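Porosity in small aluminum gravity castings, only near the thick boss

Forum: Foundry and Metal Casting > Home and Small Shop

Posted by kaldale_sandbox
Tags: aluminum, porosity, permanent mold, degassing

Hi all! I've been pouring aluminum for two years now and I'm completely hooked, but I've run into something I can't get past and I'd love some fresh eyes on it.

The part is a bracket for a vintage motorcycle rear brake. It's mostly thin wall, with one thick boss where the pivot bolt goes through. I pour A356 into a two-part steel mold, by gravity, from a small electric furnace. The thin sections come out beautifully (really, I could stare at them all day), but when I drill the boss I keep opening up a rough, spongy patch right in the middle. Out of a batch of 29 castings, 6 were bad enough to scrap and most of the others had at least a trace.

What I've tried so far: pouring hotter, pouring slower, and heating the mold longer before the first pour. Pouring hotter made it worse. I skim the melt and I flux it, but I don't degas. The mold is coated with a Brollura insulating wash, sprayed on in an even coat everywhere.

Is this gas or is it shrinkage? And if it's shrinkage, can I fix it without cutting a new mold?

Answers

Vandana Gautam

Oh, I love this kind of problem! My money is on shrinkage, and your own notes are the reason. You say the patch is spongy and rough, it's always in the thickest section, and it got worse when you poured hotter. Gas holes tend to be rounder and smoother inside, and they scatter through the casting instead of picking the same spot every time. You can have some of both, of course, and dissolved gas makes shrinkage sponge worse, but I'd go after the feeding first.

Think about the order in which the metal freezes. Your thin walls go solid early. The boss is still liquid in the middle, and as it freezes it shrinks and wants more metal, but every path to the riser has already closed. So it pulls itself apart inside. Pouring hotter gives you more shrinkage to feed and a hotter boss.

Things I would try on the mold you already have, in this order:

1. Cut one bad casting through the center of the boss, file it flat, and polish it with paper up to 600 grit. Look at it with a loupe. Jagged, branching gaps between the grains mean shrinkage. Round, shiny little bubbles mean gas. It's a lovely thing to see the first time, so do keep the piece.

2. Change the coating so it is not the same everywhere. Leave the insulating wash thick on the riser and on the feed path, and take it down thin over the boss (or use a graphite wash there). This costs almost nothing and it can shift the freezing order quite a lot.
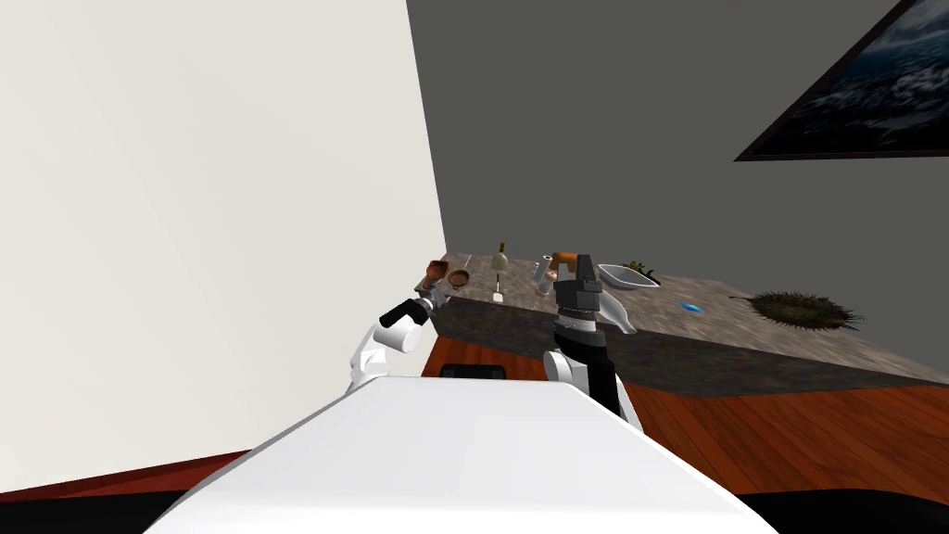 3. Open up the feed path. If the riser joins the part through a narrow neck, that neck is freezing before the boss does. Widen it a little at a time. You can always take more steel out, and welding it back is no fun at all.

4. Cool the boss from outside. A copper insert behind that part of the mold works wonderfully, and so does a small jet of compressed air on the back face, started right after the fill. Keep water away from all of it.

5. Bring the pour temperature back down to where the thin walls just fill cleanly, and write it down for every pour. Mold temperature too — I didn't log mine for ages and I lost so much time guessing.

Change one thing per batch, or you won't know which one helped. And please come back with a photo of the polished section!

dixit_patterns

Agree with shrinkage. Is the hole through the boss cored or are you drilling it from solid? If it's solid, put a steel pin in the mold and cast the hole. Less thick metal, so less to feed. Give the pin some draft and pull it early or the aluminum will grip it for good. I did this on a pump cover and went from constant leaks to none in the next batch.

vimum_garage

Get a degassing lance and some argon. Fixed mine. I run it for over 2 minutes and skim after. Doesn't matter what your riser looks like if the metal is full of hydrogen. Also dry your scrap and preheat your tools.

Comments on this answer

Vandana Gautam: Degassing is a great habit and I'd add it too, but the riser does matter! Clean metal still shrinks when it freezes.

kaldale_sandbox: Cut one open tonight and it's all jagged little gaps, hardly a round bubble in there. So exciting! The boss is solid, so I'm turning a tapered pin first, then I'll thin the coating for the batch after that.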